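# Chapter 7: Where Does "Away" Go?

I spent most of my first year of teaching telling students to throw things away, and it was a long time before one of them asked me where that was. I gave a pretty bad answer. This chapter is my second try.
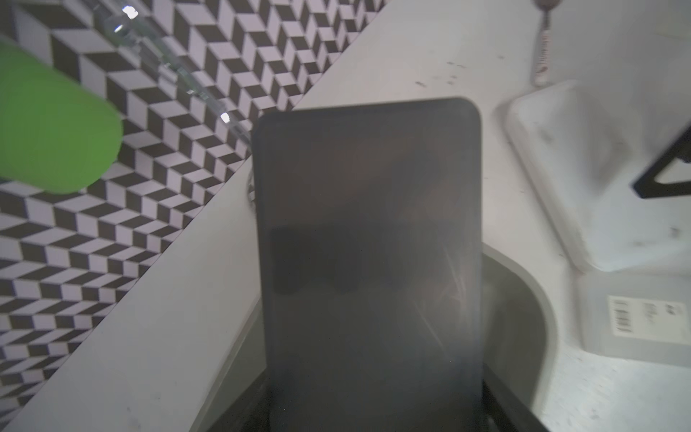

Let's start with a word you'll be sick of by the end of the unit: *discard*. Economists use it for the moment an object stops being property and becomes a problem, and that moment is a lot harder to pin down than you'd think. Is a sweater discarded when you stop wearing it, when it goes in the donation bag, or when the thrift store quietly bales it up? I have a drawer at home full of things I would swear I still own and haven't touched in years. Compare that with a dark slab like a phone or a small tablet standing in a round gray bin, with smudges and streaks on its surface. Most people would call that one discarded without thinking twice, and yet you could reach in and have it back in your hand in a second. So the bin settles less than it seems to. Keep that in your head for Section 7.2, where we get to ownership law (it's more fun than it sounds, I promise).

My friend Dezső Szalai ran the transfer station in Teltov for a good part of his working life, and he used to sort what came through the gate into two kinds: stuff that somebody had decided about, and stuff that had just drifted in with everything else. The second pile was always bigger. He'd find library books in there, unopened mail, a casserole dish with the lid taped on and a name on the tape. He called the owner about the casserole dish! She had been looking for it since October.

I love that story, but I'm also telling it for a reason. Economists like to model throwing something out as a choice, with a cost on one side and a benefit on the other, and for big items that works fairly well. You weigh up the old couch. You do not weigh up a bread bag. If we want to understand a whole town's trash, we need a model for the couch and another one for the bread bag, and the two don't look much alike.

## What this chapter covers

We'll follow one small town, which I'm calling Stondum, through a change in how it pays for trash. At the start, every household pays the same flat fee, folded into the property tax, whether it puts out one bag or nine. Halfway through the chapter the town switches to paid bags. Each bag costs 2 dollars, you buy them at the grocery store, and the truck won't take anything else.

Stondum has 2,681 residents. I picked a small place on purpose, so that you can work every problem with a pencil and nobody has to fight with a spreadsheet until Chapter 9. We'll also zoom in on a single street with 20 houses on it, which is where things get messy, in the way that streets do. One family composts. One runs a daycare. And one, the Hutchins place, starts driving its bags over to a relative's dumpster on Wednesday nights.

(Yes, that's my own last name's worth of embarrassment. My uncle, Ignacio Hutchins, did exactly this when his town went to paid bags, and he has given me permission to use him as a cautionary tale for as long as I like.)

## Before you read on

Try this over the next few days. Carry a scrap of paper and write down each thing you get rid of, along with where you put it. Recycling goes on the list. So do drains, the sidewalk and your sister's room. Don't try to be good while you're doing it, because then the list is useless.

When you have your list, put a small mark next to every item you remember making up your mind about. Bring it to class. We'll be using it in Section 7.1, and again in Section 7.4 when we talk about why people's guesses about their own trash tend to be so far off. Mine certainly was. I had myself down as a person who hardly ever throws out food, and then I met my own list, which had half a head of lettuce on it twice.

## Words to watch for

**Flat fee:** a charge that stays the same however much of a service you use.

**Marginal cost:** what one more unit costs you. Under a flat fee, your marginal cost for one more bag of trash is zero, and people notice that even if they've never heard the term.

**Leakage:** trash that leaves the system you're measuring and turns up in somebody else's. See my uncle.

## 7.1 The price of one more bag

Suppose you live in Stondum under the flat fee, and your share of the trash budget comes to 400 dollars a year. It's Sunday evening and the kitchen can is nearly full. What does it cost you to tie it off now and start a fresh one?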